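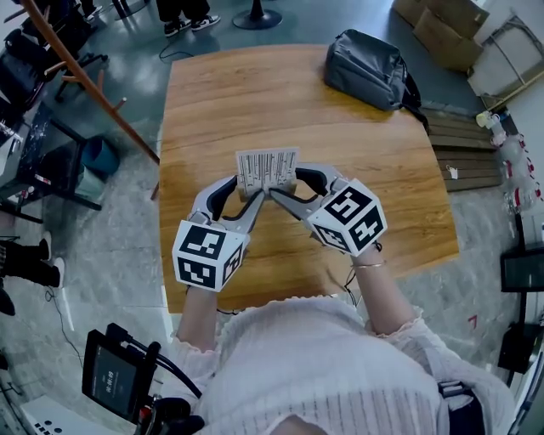
The Ralla office has received several inquiries about the arrival period for ceremony musicians at Zitier, and this thread has been opened so that members may comment before the July bookings begin. The proposed rule is that all singers and players be on the premises 90 minutes before the ceremony, with sound check finished 30 minutes before guests are seated. One wooden table will be provided for sheet music and personal items, of much the same kind as the one in the photograph, where the dark gray backpack on the far right shows how much of the top a single bag takes up. Larger groups should therefore plan to keep cases in the side room. Comments are welcome from both full and associate members.

Posted by: Ralla_Office

---

alto_and_organ wrote:

Thank you for opening the matter to members. I support the sound check deadline. I do not support the arrival time. A solo singer with one microphone does not need that long, and for a noon ceremony it means leaving home before breakfast. Would the office consider a shorter period for soloists?

---

hw_byun wrote:

I would ask members to keep the present wording. I coordinate music for Zitier, and the hall is shared with the florist and the caterer on most dates. The power supply near the front can only be used once the florist has cleared the aisle. When a singer arrives late in that process, the sound check runs into the seating of guests, and the couple hears about it.

Hae-won Byun
Music Coordinator, Zitier

---

alto_and_organ wrote:

With respect, that is a scheduling matter between the hall and the florist. It should not be settled with unpaid time from the performers.

---

secondtenor wrote:

Agreed with the above. Our quartet charges 800 for a ceremony and that price was set when arrival was one hour before. If the period is longer, the fee schedule should be looked at in the same meeting.

Also, is the side room locked? Last season it was not.

---

Ralla_Office wrote:

The side room will be locked and the key held at the front desk. Fees are set by each member and are outside the scope of this proposal. For reference, the present guidance is reproduced again further down this page, as several members have said that they no longer have their copy.

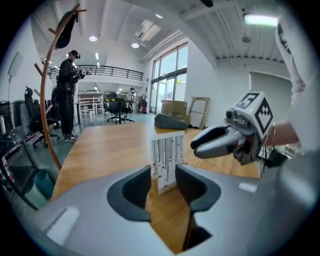

Ralla Members' Circular, Issue 30

Musicians engaged for a wedding ceremony should confirm in writing the order of music, the name of the person who will give the cue for the entrance, and any song requested by the family after the booking was made. Requests received fewer than nine days before the ceremony may be declined without affecting the agreement. Members using Tak for their bookings should enter the arrival time in the notes field, as the calendar field shows only the start of the ceremony.

---

pornlow_duo wrote:

The circular says nothing about arrival beyond the Tak note. We had always understood it to be left to the contract. Is the new rule meant to replace the contract, or does it apply only where the contract is silent?

On the nine days, we would like to see this made longer. We were recently asked for a song neither of us knew, and the bride's mother had already had it printed in the program.

---

hw_byun wrote:

Only where the contract is silent, as I read it. The office may wish to confirm.

---

B. Matos wrote:

I have sung at Zitier for many years and roughly half of my sound checks there have started late, always for the reason Ms. Byun gives. I would accept the longer period if the hall, for its part, undertook to have the front power supply ready when we arrive. At present the duty falls on one side only.

Bernardo Matos, full member

---

secondtenor wrote:

Seconded. I would vote for that version.

---

alto_and_organ wrote:

I could accept it for groups. I still ask for a separate line for soloists - one hour would be fair.

---

Ralla_Office wrote:

The office confirms that a signed contract takes priority over the proposed rule. Mr. Matos's amendment has been recorded and will be sent to Zitier for a reply. The request concerning soloists has been recorded separately. Members who wish to comment on the notice period for song requests are asked to start a new thread.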